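Home | Products | News | Trade | Contact

FOR RELEASE June 17, 2019

Tallthorpe Adds Folded Towel Program for Small Gyms and Shared Weight Rooms

FUNDTON - Tallthorpe, a supplier of linens to fitness facilities, has extended its towel service to small gyms, apartment weight rooms and staff exercise rooms. The program was previously open only to sites ordering 400 or more towels per delivery. The new minimum is one carton.

Towels in the program are delivered washed, dried and folded to a fixed size. The fold is made in two stages: lengthwise first, then across, with the closed edge facing out. Folded towels can be set directly on a bench pad, stacked on a shelf or loaded into a dispenser without refolding. Facilities may order plain white, plain gray or multicolor patterned stock. Patterned towels are easier to tell apart from dark upholstery and flooring, and Tallthorpe recommends them for rooms where equipment pads and carpet are black or dark gray.

The service was tested at the Lozano site in Fundton over a period of 9 weeks. The site has padded benches, barbells and plate-loaded equipment in a carpeted room and is open to members without a front desk. During the test, towels were placed at the benches before opening and used towels were collected at the end of the day.
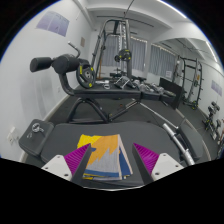
Placement instructions were revised twice in the course of the test. The current version calls for one folded towel per bench, laid flat on the main pad and clear of the bar. Towels are not to be hung on roller pads, cable uprights or loaded plates. Adjustment pins, collars and other small hardware should be removed from the towel area before placement and returned to their usual position on the equipment. At multi-station machines, the towel goes on the seat pad only.

Delivery is made every seven days as standard. Sites with higher use can request a shorter interval at the time of ordering or by written notice eight days in advance. Used towels are returned in the bags supplied. Bags should be tied and left inside the building, away from windows and heating units. Towels with tears, open hems or permanent stains are withdrawn at the laundry and replaced from stock at no charge.

Tallthorpe does not supply disinfectant or cleaning wipes under this program. Upholstery should be cleaned according to the equipment maker's instructions, and pads must be fully dry before a towel is placed on them.

Orders for the small-site program are being accepted now within the Fundton delivery area. Service to Delalov is scheduled to begin in November, using the same carton sizes and fold. Existing accounts are not affected and will keep their present terms.

A printed placement card is included with each first delivery. Replacement cards can be ordered separately.

Contact: Tallthorpe Press Office, Fundton | © 2019 Tallthorpe. All rights reserved. | Back to top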